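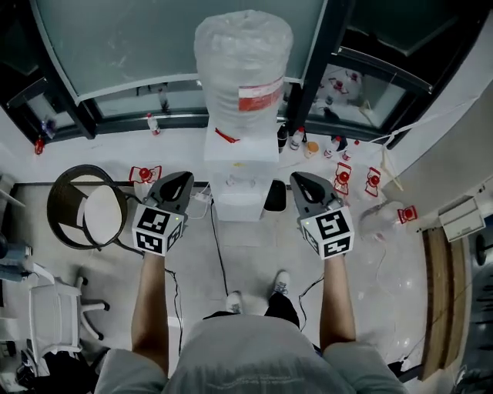

Home Features Workshop Reviews Subscribe

Nour Qaisi has a habit of handing you things before she's said hello. On the Wednesday I visited it was a pair of grippers, one for each hand, with curved dark grey jaws and a white cube under each of them, printed with black squares. "Go on, have a wander," she said, and went off to find the milk.

She is spending September comparing two hand-held sets for Ullevden, the small outfit she joined after years of fixing dental chairs (a better apprenticeship than you'd think, she says, and I believe her). One set is the Flallel, the other the Aoun. You wear a camera up at head height, you pick things up the way you'd like a robot arm to pick them up, and the printed squares let the software work out where your hands have been. Later on the arm, a secondhand Flandetti that lives under a bedsheet, has a go at copying you.

I had expected the grippers to be heavy, and they weren't, but they do make you stand oddly – elbows in, a bit like a waiter with two trays. Nour's notebook has 1,073 recorded tries in it so far, and she'd like 2,000 before she signs off on anything. The Aoun lost track of a hand in 255 of its tries, mostly when she turned her wrist and the cube faced away from the camera. The Flallel does better there, though its trigger is stiff and her thumb aches by mid-afternoon.

Light is the other bother. Glare on a printed square will wash it out, and a room with big windows has plenty of glare to give. She has tried matt paper, a curtain and starting at 6 in the morning, and speaks well only of the matt paper.

So which would she buy? She poured the tea and thought about it for so long that I ate two biscuits. The Flallel for anything fiddly, she said at last, and the Aoun for long days – if they'd only put another pattern on the back.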